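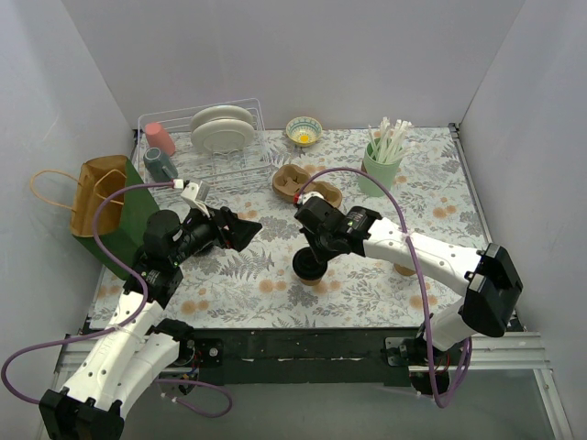 Kekeo Releases Plivar, a Training Method for Two-Armed Robots That Have to Share a Table

April – I've been waiting months to write this one! Our lab at Kekeo is putting out Plivar today, a new way of teaching a pair of robot arms to do tabletop jobs together, and I'm as proud of it as I've ever been of anything we've made.

The short version goes like this. Most training recipes treat two arms as one big machine with a lot of joints. Plivar lets each arm learn its own part first, then trains a small shared layer (we call it Drustura) that decides who goes and who waits. We collected 1239 demonstrations across 19 everyday tasks, the kind of thing you'd do in a kitchen or at a takeout counter with cups, carriers and paper bags. 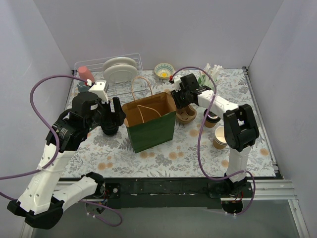 Paper bags were the hard part, by the way. They sag, they tip, the handles flop wherever they please, and one arm often has to work near the opening while the other is reaching for something else. I watched so many of those runs that I started seeing handles in my sleep.

So what did we get? With Plivar, the arms blocked each other 60 percent less often than with our old single-model setup, using the same demonstrations. Picking up a new task took 30 extra demonstrations, and we'd budgeted for a lot more – I made the team rerun that test before I'd believe it.

It still has trouble with stacked paper cups, which like to stick together, and we haven't tried it on anything heavy. Both are next on our list.

The paper, the code and the full set of demonstrations are free to download from the Kekeo website starting today. Karagiannis, our testing partner, will be running Plivar on its own tables this summer, and we'll post those results whichever way they come out.

Press questions can go to the Kekeo media desk through the contact form on our site.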